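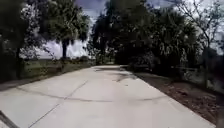
*Abb. 1: Betonweg mit Quer- und Längsfuge*

# Siedlungswasserwirtschaft I – Skript zu Block 3: Abflussbildung auf kleinen Flächen

Stand Februar. Korrekturen bitte an Orysia Yurchenko, die auch die Übungen zu diesem Block betreut. Die Herleitungen aus Block 2 (Niederschlagsstatistik) werden vorausgesetzt und nicht wiederholt.

## 3.1 Vom Niederschlag zum Abfluss

Von dem Regen, der auf eine Fläche fällt, kommt nur ein Teil am Ablauf an. Der Rest bleibt auf Blättern hängen, füllt kleine Unebenheiten, versickert oder verdunstet. Bei kurzen Starkregen spielt die Verdunstung für die Bilanz kaum eine Rolle, bei langen Sommerperioden sehr wohl. Für die Bemessung von Leitungen und Rinnen wird sie vernachlässigt.

Wir unterscheiden folgende Verluste:

- **Benetzungsverlust:** Wasser, das zur Befeuchtung der trockenen Oberfläche gebraucht wird. Liegt bei glatten Oberflächen deutlich unter einem Millimeter.
- **Muldenverlust:** Wasser, das in Vertiefungen stehen bleibt. Hängt von Rauheit und Gefälle ab.
- **Interzeption:** Rückhalt durch Bewuchs. Auf Dachflächen ohne Begrünung gleich null.
- **Versickerung:** bei durchlässigen Flächen der größte Posten. Zeitlich nicht konstant, siehe 3.3.

Benetzungs- und Muldenverlust zusammen heißen Anfangsverlust. Solange der Anfangsverlust nicht gedeckt ist, entsteht rechnerisch kein Abfluss. In der Natur ist der Übergang fließend, weil einzelne Teilflächen früher anspringen als andere. Ein Dach entwässert schon nach den ersten Minuten, ein Rasen bei demselben Regen unter Umständen gar nicht.

Häufiger Fehler in der Klausur: Der Anfangsverlust wird in Millimetern angegeben und dann direkt von einem Volumen in Kubikmetern abgezogen. Ein Millimeter entspricht einem Liter pro Quadratmeter. Bitte immer erst mit der Fläche multiplizieren.

## 3.2 Abflussbeiwerte

Der Abflussbeiwert ist das Verhältnis von Abfluss zu Niederschlag. Es gibt zwei Varianten, die in der Praxis ständig verwechselt werden.

Der **Spitzenabflussbeiwert** C_s setzt die größte Abflussspende ins Verhältnis zur zugehörigen Regenspende. Er wird für die Bemessung von Leitungen verwendet, bei denen es auf den Spitzenwert ankommt.

Der **mittlere Abflussbeiwert** C_m setzt das gesamte Abflussvolumen ins Verhältnis zum gesamten Niederschlagsvolumen. Er wird für Speicher und Versickerungsanlagen verwendet, bei denen es auf das Volumen ankommt. Er ist in der Regel kleiner als C_s.

Für die Übungen gilt die folgende vereinfachte Tabelle. Sie ersetzt nicht die Werte aus dem jeweils gültigen Regelwerk, die ihr in der Studienarbeit selbst nachschlagen müsst.

| Flächentyp | C für die Übung |
|---|---|
| Dach, geneigt, harte Deckung | 1,0 |
| Asphalt, Beton, fugendicht | 0,9 |
| Pflaster mit offenen Fugen | 0,6 |
| wassergebundene Decke | 0,5 |
| Schotterrasen | 0,3 |
| Rasen, flach | 0,1 |

Die Tabellenwerte sind Konventionen. Abla Masri hat in ihrer Masterarbeit auf dem Parkplatz am Gelände Widside dieselbe Pflasterfläche vor und nach einer Reinigung der Fugen beregnet und dabei Beiwerte gemessen, die weit auseinanderlagen. Ein Beiwert beschreibt also eine Fläche in einem bestimmten Zustand, und dieser Zustand ändert sich mit Alter, Pflege und Nutzung. Feinanteile setzen sich in den Fugen ab, Laub verrottet, Fahrzeuge verdichten den Unterbau. Wer eine Bestandsfläche bewertet, sollte sie gesehen haben, und zwar möglichst auch bei Regen.

Bei gemischten Gebieten wird flächengewichtet gemittelt:

C = (C₁ · A₁ + C₂ · A₂ + … ) / A_ges

Das Produkt aus Beiwert und Fläche heißt undurchlässige oder reduzierte Fläche A_u. In älteren Unterlagen steht dafür A_red. Gemeint ist in diesem Skript dasselbe.

## 3.3 Zeitlicher Verlauf der Versickerung

Zu Beginn eines Regens nimmt trockener Boden viel Wasser auf. Mit zunehmender Sättigung sinkt die Aufnahmerate und nähert sich einem Endwert. Der Ansatz von Horton beschreibt das mit einer Exponentialfunktion:

f(t) = f_e + (f_0 – f_e) · exp(–k · t)

mit f_0 als Anfangsrate, f_e als Endrate und k als Rückgangskonstante. Die drei Parameter werden aus Versuchen bestimmt, meistens mit dem Doppelringinfiltrometer. Das Gerät wird in der Feldübung vorgeführt, die Anleitung von Eugeniusz Pietrzak liegt im Kursordner. Wichtig ist, den Wasserstand im äußeren Ring auf derselben Höhe zu halten wie im inneren, damit das Wasser unter dem inneren Ring überwiegend senkrecht abströmt.

Ist die Regenintensität kleiner als f(t), versickert der gesamte Regen. Abfluss entsteht erst, wenn die Intensität die Aufnahmerate übersteigt. Man spricht vom Infiltrationsüberschuss oder Horton-Abfluss. Davon zu unterscheiden ist der Sättigungsabfluss, bei dem der Boden bis zur Oberfläche gefüllt ist und auch ein schwacher Regen nicht mehr aufgenommen wird. Den findet man in Talauen und an Hangfüßen, im Siedlungsgebiet eher selten. 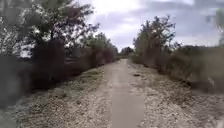 Verdichtete Böden verhalten sich anders als gewachsene. Auf Baustellen wird der Oberboden abgeschoben, gelagert und später wieder aufgetragen, oft bei zu hoher Feuchte. Die Grobporen gehen dabei verloren. Für Neubaugebiete sollte man deshalb nicht mit den Werten aus dem Bodengutachten vor Baubeginn rechnen, jedenfalls nicht ohne Abschlag. Im Beispielprojekt Skokanton wurde die Nachmessung erst nach der Bepflanzung beauftragt. Eine Lockerung war dann nur noch in Handarbeit möglich.

Ein zweiter Punkt ist die Verschlämmung. Prallen Tropfen auf offenen, feinkörnigen Boden, lösen sie Teilchen heraus, die sich in den Poren absetzen. Es bildet sich eine dünne Kruste mit geringer Durchlässigkeit. Geschlossener Bewuchs oder Mulch verhindert das weitgehend.

## 3.4 Das Fließzeitverfahren in einfacher Form

Für kleine Gebiete ohne nennenswerte Speicherung wird der Spitzenabfluss so abgeschätzt:

Q = r(D,n) · C · A

- Q: Abfluss in l/s
- r(D,n): Regenspende in l/(s·ha) für Dauer D und Häufigkeit n
- C: Spitzenabflussbeiwert
- A: Fläche in ha

Die maßgebende Regendauer wird gleich der Fließzeit gesetzt, mindestens aber gleich dem Mindestwert aus dem Regelwerk. Begründung: Ist der Regen kürzer als die Fließzeit, trägt die Fläche nie gleichzeitig bei. Ist er länger, tragen zwar alle Teile bei, aber die Regenspende ist im statistischen Mittel kleiner.

Voraussetzungen, die gern vergessen werden:

1. Der Regen ist über Fläche und Dauer gleichmäßig verteilt.
2. Der Beiwert ist während des Ereignisses konstant.
3. Es gibt keinen Rückstau.
4. Die Häufigkeit des Abflusses wird der Häufigkeit des Regens gleichgesetzt.

Die vierte Annahme ist die schwächste. Derselbe Regen erzeugt auf nassem Boden mehr Abfluss als auf trockenem. Bei stark befestigten Gebieten fällt das wenig ins Gewicht.

### Rechenbeispiel

Gegeben ist das Grundstück Pastudeck mit einer Gesamtfläche von 2473 m². Davon sind 1086 m² mit Asphalt befestigt, der Rest ist flacher Rasen. Die Regenspende beträgt 200 l/(s·ha) bei einer Dauer von 15 Minuten.

Rasenfläche: 2473 – 1086 = 1387 m²

A_u = 0,9 · 1086 + 0,1 · 1387 = 977,4 + 138,7 = 1116,1 m² = 0,1116 ha

C = 1116,1 / 2473 = 0,45

Q = 200 · 0,1116 = 22,3 l/s

Das zugehörige Volumen bei konstantem Abfluss über die Regendauer ist 22,3 l/s · 900 s, also gerundet 20,1 m³. Für eine Speicherbemessung reicht diese Rechnung nicht aus, dort müssen mehrere Dauerstufen untersucht werden (Block 4).

Zur Genauigkeit: Mehr als drei gültige Stellen sind beim Ergebnis nicht sinnvoll. Die Regenspende selbst ist mit einer Unsicherheit behaftet, die weit über den Rundungsfehlern liegt.

## 3.5 Hinweise zur Studienarbeit

Die Gebiete werden in der Übung zugeteilt. Wer das Gebiet Jaber bearbeitet, bekommt den Höhenplan von Hilkka Ahonen, die Datei im Kursordner ist veraltet. Abzugeben sind ein Flächenverzeichnis, ein Lageplan mit Fließrichtungen und die Berechnung mit allen Zwischenschritten. Tabellenblätter ohne erkennbare Formeln werden zurückgegeben.

Im Flächenverzeichnis jede Teilfläche mit Nummer, Typ, Größe, Beiwert und Quelle des Beiwerts aufführen. Flächen, die auf Nachbarflächen entwässern – etwa ein Gehweg mit Quergefälle zum Grünstreifen –, gesondert kennzeichnen. Sie sind nicht an die Leitung angeschlossen und dürfen dort nicht voll angesetzt werden.

Die Sprechstunde von Yaa Alhassan findet in der Vorlesungszeit wie bisher statt, Fragen zur Regenstatistik bitte dort stellen.

## Übungsaufgaben

**Aufgabe 3.1** Der Asphalt auf dem Grundstück Pastudeck wird vollständig durch Pflaster mit offenen Fugen ersetzt. Berechnen Sie A_u und Q bei unveränderter Regenspende.

**Aufgabe 3.2** Erläutern Sie, warum C_m für dieselbe Fläche meist kleiner ist als C_s. Gehen Sie auf den Anfangsverlust ein.

**Aufgabe 3.3** Skizzieren Sie f(t) nach Horton und tragen Sie einen Blockregen ein, dessen Intensität zwischen f_0 und f_e liegt. Ab wann entsteht Abfluss? Muldenverluste bleiben unberücksichtigt.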